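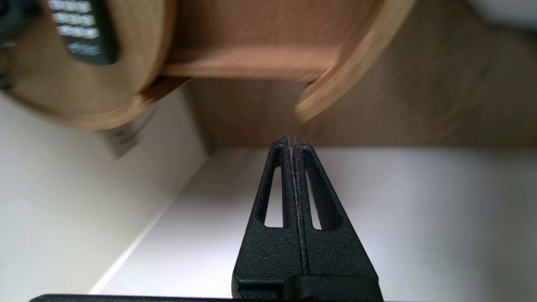 The gripper at work under the light wood furniture, its two fingers closed.

Janka Brabec likes to start her robotics club with a chore. When I came by in August, a little before four, the chore on the whiteboard was "tidy up like you're expecting your grandmother," and the students at Velham were already arguing cheerfully over what a grandmother would notice first (the drawers, one side said, and the other side said the remote, always the remote).

The project is called Prenesik, and it has been going long enough to fill 3 fat notebooks with practice runs. The newest run when I visited was number 684. Each one gets its own line, good or bad, in whatever pen was closest, and I could happily have spent the whole afternoon reading the margins. "Wrist too low again." "Who moved the bed?" "Lunch."

The club practices on bedroom and living room furniture because that's where its members would like a robot to be useful someday, and I must say it gives the place a homey feel I hadn't expected from a robotics club! A drawer sounds like the easy part until you try to explain one to a machine. You have to say where the front is, how it curves, how far it slides, and how much room there is between the nightstand and the bed for a wrist to turn around in. 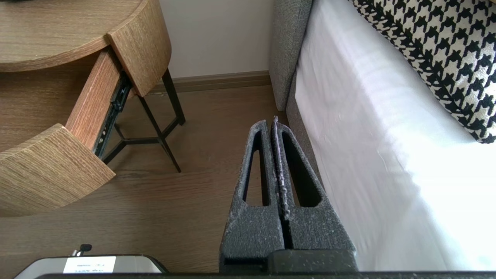

Small things, held well

Drawers are popular with the younger members, but the older ones have fallen hard for small objects. A television remote is long and slim and covered in buttons, and the trick is to hold it by the sides so that it stays straight and the keys are left alone. Janka has them do it by hand first, with just a thumb and one finger, and write down what they felt. I tried it too and had a good deal to write.

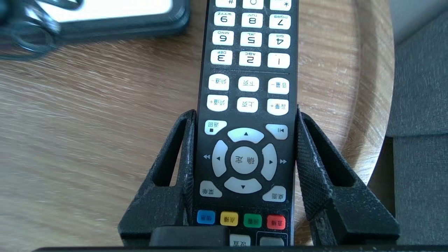
Held by its sides, with the keypad and the menu buttons upside down to the wrist camera.

Sessions run 60 minutes on paper and a good bit longer in practice, with one student driving and another watching the camera view from the wrist. They swap often. The watcher is supposed to speak up about anything the driver might miss, and the club's favorite worry is cables. A round table with a phone on it looks simple enough from across the room, but down low there are thin legs and a wall jack and a cord to think about,
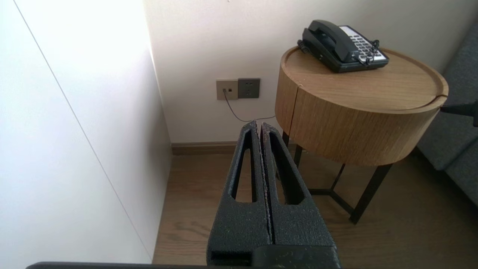

and a driver who is busy admiring the tabletop can forget all of them. So they go slowly, and they talk the whole time, which I found rather lovely to listen to. Next on the list is a trip to Zimance to show Prenesik to another student club, and the big question when I left was who would get to carry the notebooks.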